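Getting marker off a white desk: Garnet Landry on surfaces, cloths and patience

Garnet Landry looks after furniture finishes at Caderby, where most of the desks are white, flat and matte. White desks get written on. Landry keeps a file of notes on how the marks behave and which cloth was used, and agreed to go through it with me on 6/14/19.

"Desktops are harder than whiteboards," Landry said. "A whiteboard is made to let go of the ink. A matte top holds some of it in the texture."

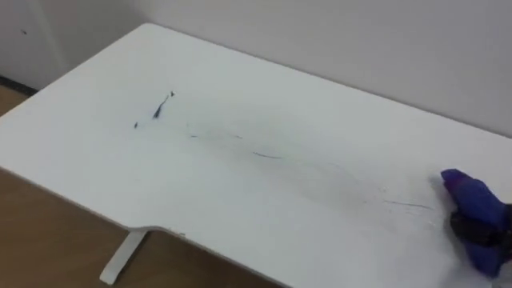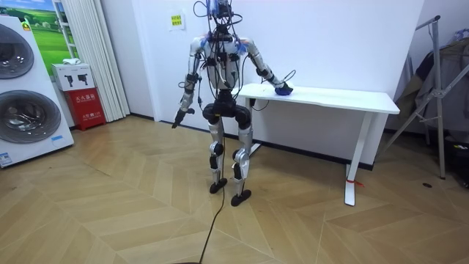
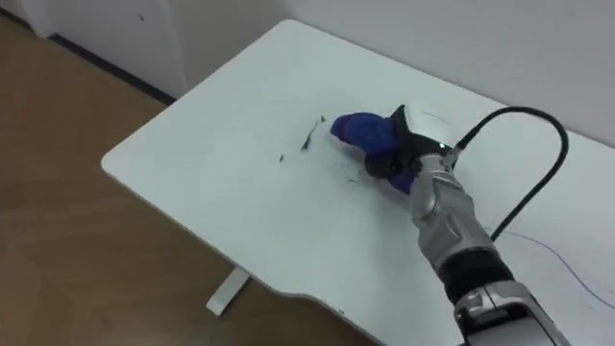
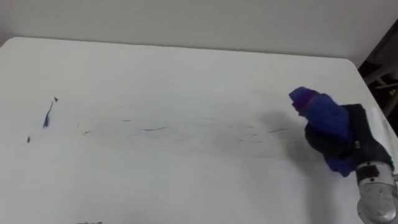 A white desk and something blue to go over it with.

The first question Landry asks is what kind of marker was used. Dry-erase ink carries a release agent and will usually lift as dust if it is left alone for a minute. Permanent ink will not, and dry rubbing spreads the colour over a larger area.

"People see grey and think they've damaged the desk. Usually it's pigment that has come loose and hasn't been picked up. You have moved it from a line into a patch. Turn the cloth to a clean face and go again."

Landry folds a cloth in half and in half again, works with one face until it is loaded, then refolds. Strokes go in one direction, from the clean side of the mark toward the dirty side. Circular rubbing is reserved for the last pass, with a second cloth.

The cloth itself matters less than the catalogues suggest. Landry has tried the Sellamier and the Mokwood and uses whichever is clean. Both are washed without fabric softener, which leaves a film on the fibres and then on the desk. "Coloured cloths are fine. I like one dark enough that nobody takes it for a dishcloth."

For marks that survive dry wiping, the sequence is water with a drop of dish soap, then isopropyl alcohol on the cloth, never poured on the surface. Landry tests the alcohol on the underside first and gives it 2 minutes. If the finish goes tacky or the sheen changes, the alcohol stays in the cupboard.

Abrasives are another matter. Melamine foam sponges are sold as erasers, and Landry compares them to very fine sandpaper. "I put them somewhere near 2000 grit in behaviour. On a gloss top you'd see the dull spot straight away. On a matte top it goes the other way — you polish it, and you get a shiny spot." Using 800 grit paper on a desktop, which Landry has seen done, ends with a replacement top.

Edges come last. A rounded front edge picks up skin oil from forearms, and ink sitting on oil wipes off more easily than ink sitting on a clean finish. Cable cutouts are done with a corner of the cloth over one finger. Legs and foot bars get a damp wipe and are dried at once if they stand on a wood floor.

Petrenko, the supplier of the current tops, lists the finish under code 917, and Landry writes that code on masking tape under every desk. Replacement parts are ordered by it, and the whites do not match from one code to another.

I asked whether old marks can be too old. Landry has a top that was written on in August and left in storage through the winter. The small dots came off with soap. One long stroke needed alcohol and left a trace that shows only in low light from the side.

"I stopped there. Another ten passes and I'd have been cleaning the finish off."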